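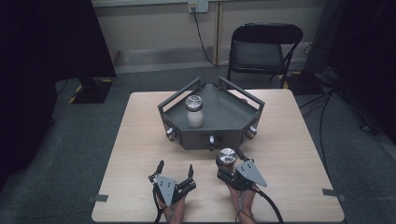

The email arrived on a Tuesday, addressed to a customer who had left the company two years earlier. It gave a working link to somebody else's account.

That was how Sulov, which runs online booking for small clinics and hairdressers, learned that its password reset system had a fault. The company's head of security agreed to talk about it on condition that we did not print a name.

"We had a form where you typed in your email address and got a link back," the security head says. "The link was meant to work once, for 15 minutes. What it did in some cases was stay alive until the next one was asked for. If you never asked for another, it never died."

The old customer's address had been passed on to a new member of staff at the same clinic in Furkbridge. Old reset links were still sitting in the inbox, and one of them opened.

Sulov went through its records and found 1,874 accounts with a link that should have expired and had not. It cancelled all of them the same evening and logged those users out.

"People were cross about being logged out, and I understand that. We sent the explanation after we'd done it. I would do it in that order again, but the message should have been ready sooner."

The fault came in with a change to the way the servers kept time. Links made on one server were checked on another, and where the two disagreed, the check was skipped. An outside firm, Stakau, had tested the site in April and passed it. The security head does not blame the testers.

"They tested what we asked them to test. We gave them the login page and the payment page. Resets weren't on the list."

Sulov says it found two accounts that had been opened with an old link, both by staff at the clinic where the account was held. It found no sign that payment details had been viewed.
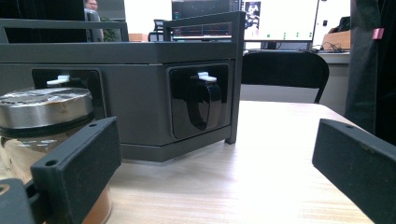 What has changed

Reset links now expire after 10 minutes, and the expiry time is written into the link itself. Changing the email address on an account cancels any link sent to the old one. Sulov has also moved its sign-in records to Huang, a separate logging service, so that its own engineers cannot edit them.

Asked what users should do, the security head keeps it short. "Take old staff off your account the day they leave. Delete reset emails once you've used them. Turn on the second step at login, it's under Settings and then Access."

The second step is still optional. Sulov plans to make it compulsory for account owners first and for everyone else later, but would not give a date.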